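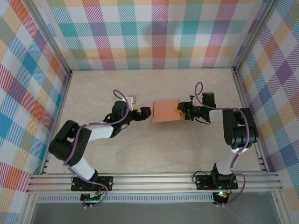
One reader wrote in to say our old jam page made the whole thing sound like a chemistry exam, and could we please start again with the questions people really ask at the stove. Fair enough, and what a good excuse to talk about jam!

Filed under: Kitchen help > Preserves > FAQ

Which fruit should I start with?
Plums, every time. They have plenty of pectin, they're cheap in February, and the colour is gorgeous. We get ours from the Clilell orchard, but any slightly underripe plum will do (the squashy ones are better in a crumble).

Do I need special sugar?
No. Plain white sugar is fine for plums, currants and apples. Strawberries are fussier, so jam sugar or a good squeeze of lemon will help. If you're tempted to cut the sugar right back, make a small batch, keep it in the fridge and eat it quickly. On hot toast that's no hardship.

How do I know when it's set?
Put a saucer in the freezer before you start. After 15 minutes of a proper rolling boil, take the pan off the heat, drop a little jam on the cold saucer and give it a minute. Push it with your finger.
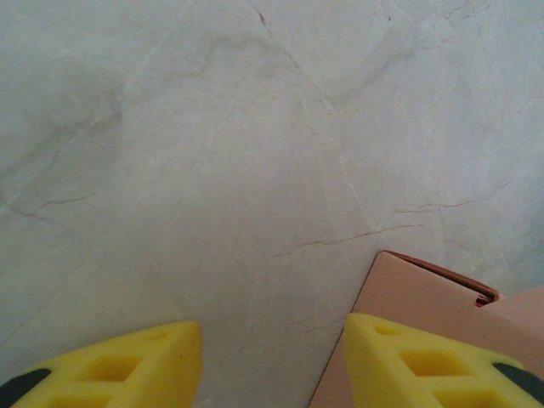

If it wrinkles, you're there. If it runs, boil for another 2 minutes and try again with a second cold saucer. I love this bit. It never stops feeling like a magic trick.

My jam is runny. Can I save it?
Yes! Tip it back in the pan and reboil it, or call it sauce and pour it over ice cream. The Grotivach plum batch I was proudest of last year was meant to be jam.

Can I halve the recipe?
Please do. Even 200 g of fruit makes a lovely little jar, and it cooks fast, so stay close and keep stirring.

Where should I keep it?
Somewhere cool and dark while it's sealed, then in the fridge once opened. Label the lid with the flavour and the month.

Related
Nultwood marmalade, step by step
Sterilising jars in the oven
Cuautle chilli jelly
18 things to do with leftover plums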